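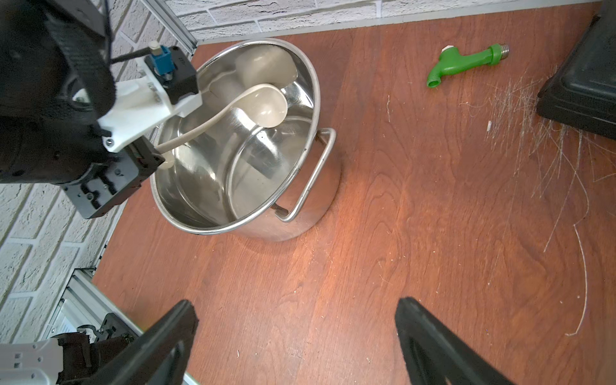 국물 요리 조리법에 소금 양이 왜 죄다 '적당히'로만 적혀 있느냐고, 이래서야 할머니 옆에 서 있어 본 사람 말고 누가 끓이겠느냐고 Torbjørn Solheim 님이 지난 보고서 여백에 적어 보내셨지요. 읽고 한참 웃었습니다. 그러고는 좀 찔렸어요. 저희끼리는 '적당히'가 너무 당연해서 표시조차 안 해 두었거든요. 그래서 이번 보고서는 그 이야기부터 하겠습니다.

Skimemo 국물 기록 사업 중간보고
받는 곳: Hurnier 재단 생활문화 지원 담당
작성일: 2025년 6월 16일

먼저 전체 상황입니다. 지금까지 모은 조리법은 168편이고, 목표로 잡았던 양은 채웠습니다. 다만 모은 것과 쓸 수 있는 것은 다르더라고요. 받아 적기만 한 원고가 아직 꽤 있고, 같은 미역국인데 한 동네 안에서도 마늘을 넣네 안 넣네 의견이 갈려서 어느 쪽을 앞에 실을지 정하지 못한 것도 있습니다. (저는 안 넣는 쪽인데 편집 회의에서 졌습니다.)

'적당히' 문제는 이렇게 풀고 있습니다. 처음에는 저울과 계량스푼을 들고 가서 넣기 직전에 달아 보자고 했어요. 그런데 저울을 꺼내는 순간 다들 손이 굳으세요. 평소 같으면 휙 넣으실 걸 멈칫하고, 이만큼이 맞나 저한테 되물으시고, 그렇게 끓인 국은 본인 입에도 싱겁다고 하십니다. 그래서 순서를 바꿨습니다. 소금 통을 조리 전에 한 번 달고, 다 끓인 다음에 한 번 더 달아요. 그 사이에는 아무것도 묻지 않습니다. 차이만 적으면 되니까 끓이시는 분도 편하고 저희도 편해요! 진작 이렇게 할걸 그랬습니다.

문제는 간장입니다. 집간장은 집마다 짠 정도가 달라서 숟가락 수를 적어 봐야 소용이 없어요. 이건 염도계를 사서 간장부터 재고 있습니다. 예산표의 '측정 도구' 항목이 처음 계획보다 늘어난 건 이것 때문이고, 대신 외부 촬영비를 그만큼 줄였습니다. 총액은 그대로입니다. 항목을 옮길 때 미리 여쭤봤어야 했는데 주문부터 해 버렸네요. 변경 신청서는 이 보고서와 같이 올립니다.

현장 모임은 계속 Flelano 공유부엌에서 하고 있습니다. 화구가 넉넉하고 환기가 잘 되는 대신 대관 경쟁이 심해요. 봄 내내 평일 오전밖에 못 잡았고, 그러다 보니 직장 다니는 분들은 거의 못 오셨습니다. 참가자 연령이 한쪽으로 쏠렸다는 지난번 지적은 맞는 말씀이에요. 여름부터는 저녁 시간을 격주로 확보해 두었습니다. 저녁반에서는 아예 주제를 '퇴근하고 끓이는 국'으로 잡으려고 합니다. 콩나물국, 북엇국, 달걀국처럼 불 앞에 오래 서 있지 않아도 되는 것들로요. 곰국은 뺐습니다. 곰국을 저녁에 시작하면 다음 날 출근을 못 하니까요.

구술 녹음도 말씀드려야겠네요. 녹취는 Lamrani 쪽에 맡겼는데, 표준말 부분은 깔끔하게 왔고 사투리 부분은 절반쯤 저희가 다시 들어야 했습니다. 특히 맛을 가리키는 말이 어려워요. '개미가 있다'를 곤충 개미로 이해하고 '국에 개미가 들어감'이라고 적어 보내신 걸 보고 사무실이 뒤집어졌습니다. 깊은 맛이 난다는 뜻인데 말이지요. 그 뒤로는 맛 표현만 따로 모은 낱말 목록을 만들어서 녹음 파일과 함께 보내고 있고, 고칠 양이 눈에 띄게 줄었습니다. 이 낱말 목록이 생각보다 재미있어서 책 뒤에 부록으로 붙이자는 말이 나왔습니다. 쪽수가 늘어나는 일이라 인쇄소 견적을 다시 받아 봐야 해요.

웹 페이지는 봄에 먼저 열었습니다. 지난달 말까지 방문이 2868회였고, 가장 많이 읽힌 글은 뜻밖에도 조리법이 아니라 '국이 짜졌을 때'라는 짧은 글입니다. 물을 더 부으라는 분, 감자를 넣으라는 분, 그냥 밥을 많이 먹으라는 분 말씀을 나란히 실었을 뿐인데 댓글이 제일 길게 달렸어요. 감자가 정말 짠맛을 빨아들이느냐를 두고 논쟁이 붙었는데, 저희는 편을 들지 않고 그대로 두었습니다. 소금 차이를 재는 김에 감자도 한번 시험해 보자는 의견이 있어서 저녁반 첫 시간에 해 볼까 합니다.

아쉬운 점도 적겠습니다. 첫째는 허락 문제입니다. 조리법은 흔쾌히 주시면서 성함 싣는 건 꺼리는 분이 많습니다. '이게 무슨 대단한 거라고'가 제일 흔한 대답이고, 시누이가 보면 한소리 한다는 분도 계셨어요. 성함 대신 동네 이름만 적는 방식, 택호를 적는 방식을 다 열어 두었고, 동의서도 글씨를 키워서 새로 만들었습니다. 예전 양식으로 받은 동의서는 하나씩 다시 확인하는 중이라 시간이 걸립니다.

또 하나는 국물 요리의 경계입니다. 찌개는 국인가요? 전골은요? 처음 계획서에는 '국물이 있는 가정 요리'라고만 썼는데, 막상 분류하려니 조림에 가까운 찌개가 자꾸 나옵니다. 편집 회의를 이 문제로만 2번 했고 결론은 못 냈습니다. 지금은 '밥을 말 수 있으면 국'이라는 임시 기준으로 가고 있는데, 그러면 청국장이 애매해져요. 말아 드시는 분이 분명히 있거든요. 혹시 재단에서 지원하신 다른 음식 기록 사업 중에 분류표를 공개한 곳이 있으면 소개해 주시면 정말 고맙겠습니다.

앞으로의 일정입니다. 여름 동안은 저녁반을 돌리면서 빠진 염도를 채우고, 원고 교정을 같이 봅니다. 더울 때 국 끓이는 모임에 누가 오겠느냐는 걱정이 있어서 냉국을 앞쪽에 몰아 넣었습니다. 오이냉국, 미역냉국, 가지냉국 순서예요. 책은 10월에 1000부를 찍습니다. 재단에 보내 드릴 분량을 먼저 빼 두고, 참여하신 분들께 한 권씩 드리고, 나머지는 동네 도서관과 복지관에 나눕니다. 판매는 하지 않습니다. 글자 크기는 일반 요리책보다 크게 잡았고, 펼쳐 놓아도 덮이지 않는 제본으로 하고 싶은데 이게 또 비쌉니다. 견적이 오는 대로 두 가지 안을 만들어 보내 드릴게요.

정산 관련해서는 재료비 영수증 가운데 재래시장에서 산 것들이 문제입니다. 간이영수증에 품목이 '채소'라고만 적힌 경우가 있어서, 뒷면에 저희가 무, 대파, 얼갈이 하는 식으로 손으로 써 두었습니다. 이대로 제출해도 되는지 확인 부탁드립니다. 안 되면 상인분들께 다시 받으러 가야 하는데, 장날에 맞춰야 해서 답을 조금 일찍 주시면 좋겠습니다.

그리고 Torbjørn Solheim 님께 따로 전할 것. 지난번에 궁금해하신 황태 미역국은 소금 차이를 재서 원고를 고쳤고 첨부 파일 맨 앞에 넣었습니다. 국간장은 염도까지 적었으니 시중 제품으로 하실 땐 포장지 숫자를 보고 맞추시면 됩니다. 끓여 보시고 싱거우면 싱겁다고 꼭 적어 보내 주세요. 교정지에 반영하겠습니다!

첨부: 황태 미역국 수정 원고, 항목 변경 신청서, 맛 표현 낱말 목록(작성 중), 새 동의서 양식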